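Part 3: Dusting small shelves

I wrote this part of the Sultinell home care guide after one too many evenings spent wiping the same shelf twice. It's for open two-tier units like the little Odano -- the kind that sits on a table and collects fluff on both levels.

1. Clear off anything breakable first.

2. Shake the duster out over a trash can, never over the table (yes, I've done that).

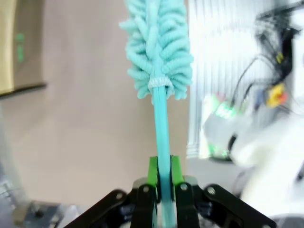

3. Work from the top board down, with slow strokes, and let the fibers do the grabbing! Chenille fingers like the ones on this turquoise duster are soft and floppy, so you don't need to push. Check the white collar under the head now and then, and if yours starts to slide, stop and press it back down.

4. Do the lower board next, then the legs, then the tabletop underneath.

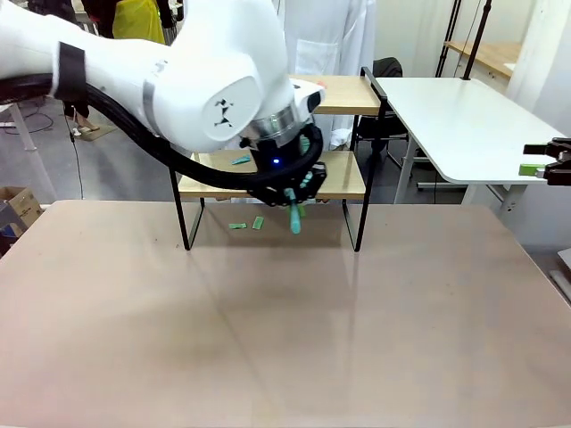
Fig. 2. Two-tier shelf with small green pieces on the lower board and on the table below.

5. Pick up little loose bits by hand before you dust around them.

Note: I wash my duster head in March and again in the fall, in lukewarm water with a drop of dish soap.

Caution: No spray polish on the fibers -- it makes them clump, and then they just push the dust along.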